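Vustora Community Workshop
Care of shared wooden surfaces: a short thread for members. 1/10

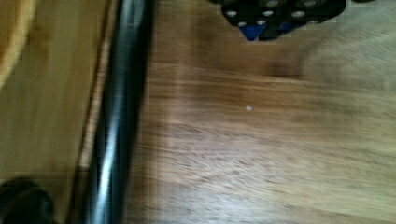 Pale, streaked grain, with one small white speck left on the surface.

2/10
With the August session under way, the Workshop wishes to restate its guidance on cleaning the wooden tables and panels in the Brurnska room. The guidance applies to all members and to visiting groups.

3/10
Please clear crumbs, chips and dust before wiping. A dry, soft brush is kept on the hook by the door. Grit that is dragged under a damp cloth will scratch the finish, and light wood shows scratches readily.

4/10
Brush and wipe along the grain at all times. Circular wiping leaves marks that are visible in the evening when the side lamps are on.

5/10
Cloths should be wrung out well. Standing water must be dried at once, particularly along raised edges and at the joins between panels – these are the places where swelling has been reported in past years.

6/10
Members have asked whether the variation in color is a defect. It is not. Darker brown patches beside lighter beige areas are ordinary in natural wood, and no attempt should be made to even them out with stain, polish or bleach.

7/10
Small white specks are usually crumbs, dried glue or filler. Crumbs will brush away. Dried glue may be lifted with the plastic scraper in the Horrocks cabinet, held flat. Metal blades are not permitted on any shared surface.

8/10
Oiling is carried out by staff 2 times a year. Each treatment uses 300 ml of oil, and the room is closed overnight afterward. Members are asked not to apply their own products, including furniture sprays and kitchen cleaners.

9/10
Damage of any kind should be entered in the log before leaving the room. No charge is made for damage reported on the same day. Graham Holroyd reviews the log each morning and will contact the member concerned if more detail is needed.

10/10
Questions on this guidance may be addressed to Danica Begović, Facilities, at the front desk before 2 p.m. Printed copies are available in the Brurnska room and in the Vulla annex – please return the laminated ones to the rack.

Addendum to 7/10: the scraper has been moved to the top drawer of the Horrocks cabinet. The label on the lower drawer will be corrected.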